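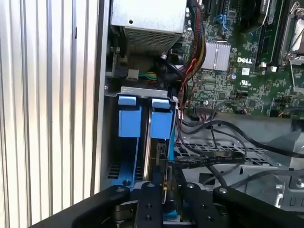

**The Tullport Clinic Grant** is a yearly payment from the county of Tullport to the Lidine Health Center, a nonprofit that runs family planning and basic checkups out of two storefronts. I've been writing the local history pages on this wiki for a while, so forgive me if I wander a bit – I find this stuff fascinating!

## Background

The grant began as a line in the county's public health budget, back when Lidine was one nurse and a waiting room with folding chairs. It pays for birth control visits, STI testing, cancer screenings and prenatal referrals for people without insurance. Abortion care isn't covered by it (Lidine doesn't offer that, and sends patients to Flovel, across the river).

## The dispute

The fight everyone remembers started in March, when county board member Wanda Oyelaran asked why Lidine reported 3,294 "services" but only 1,698 patients. Her point was that one person coming in for a test, a prescription and a blood pressure reading got counted three times, which made the clinic look busier than it was. Lidine said the state form asks for services, so services is what they gave.

I've read both sets of papers and I think they were both right, more or less. The figure I'd look at is the 1,096 patients who had no insurance at all, and neither side talked about it much.

## The Nguyen-Tran report

The board then hired Nguyen-Tran, a small auditing firm, to sort it out. They pulled 50 patient files with the names removed, and checked them against the billing records. The report, dated 14/11/2020, found no grant money spent outside the rules, but it did tell Lidine to list patients and services in separate columns. It's a dry read, though I love the appendix on mileage claims.

## Since then

The grant was renewed on a split vote, with Oyelaran against. She wanted the money opened up to other providers – a fair number of people in town still agree with her – and that idea comes back whenever the budget does. Lidine now prints both columns in its yearly summary, which you can pick up at the front desk.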